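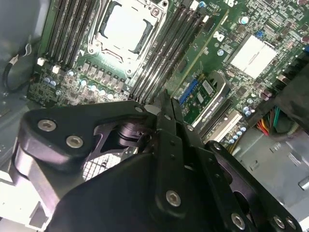 Drorier takes back office computers from firms and councils, tests them, takes out what can be used again and sends the rest for recycling. We do this in one long building in Unville, and twice a year we open the workshop to anyone who would like to see it. The robot bench is where most visitors spend their time. Desktop towers are worked on there with the side off and the board still in the case, so people can look straight down at the memory slots, the processor socket and the graphics card while the arm moves above them. On the board we used for the last demonstration there were memory slots on both sides of the socket, and the tip of the gripper had to come down right at the edge of one row. Visitors often ask why the arm slows down so much near the board. A slot with a broken latch is no use to us, so we set the speed low and leave it there.

Who we are

The company was started by Mariann Lengyel and Ghada Azar, who had both worked in computer repair and shared a unit before they shared a business. Mariann runs the workshop. Ghada looks after our customers and the wiping of data, and hers is the name on every certificate we send out. There are now 9 of us.

Thắng Phí joined to build the robot bench and still looks after it. He writes the movements for each type of case and keeps the grippers in order. Ikhsan Mangundap works on the hand benches next door, where machines go if they are too damaged or too unusual for the arm. Endang Nugroho handles parts, which means testing, labelling, shelving and selling them.

What we do

Machines come in on pallets through the back of the building. Each one is given a number, and any drives are removed by hand before anything else happens. The case is then opened and the machine goes either to the robot bench or to Ikhsan. Last year we took in 1,059 desktop towers. Of those, 417 went out again as working computers, and a further 474 were taken down for parts. The remainder were past use and went to our metals recycler.

We call the robot bench Skikska, a name Thắng gave it early on and which has stuck. It does not do the whole job. It is good at going back to the same place again and again, which suits a batch of towers that are all the same model. It is slow with a mixed pallet, and loose cables are still a problem for it. We move those out of the way by hand before we start.

Open days

Open days are held in March and in the autumn, from 10am to 3pm. There is no charge and you do not need to book unless you are bringing a group. The arm is run on the hour, for about twenty minutes each time, and Thắng talks through what it is doing and takes questions. If it stops part way through, he will show you how he finds out why.

Between demonstrations you can try taking memory out of a board yourself at the hand benches. Children are welcome with an adult. Please wear closed shoes, and tie back long hair if you want to use the benches. The floor is level throughout and there is a toilet for wheelchair users by the front door.

Schools and colleges can visit at other times. Rondonuwu, the training centre across the yard, lends us a classroom for this, so a group of up to 24 can be split between the two buildings. Ask for Ghada when you ring.

Bringing us equipment

You may bring up to three computers to an open day and leave them at the front desk. We take desktops and laptops but cannot take printers or old glass screens. Larger collections are arranged through the office, and we normally need a week's notice.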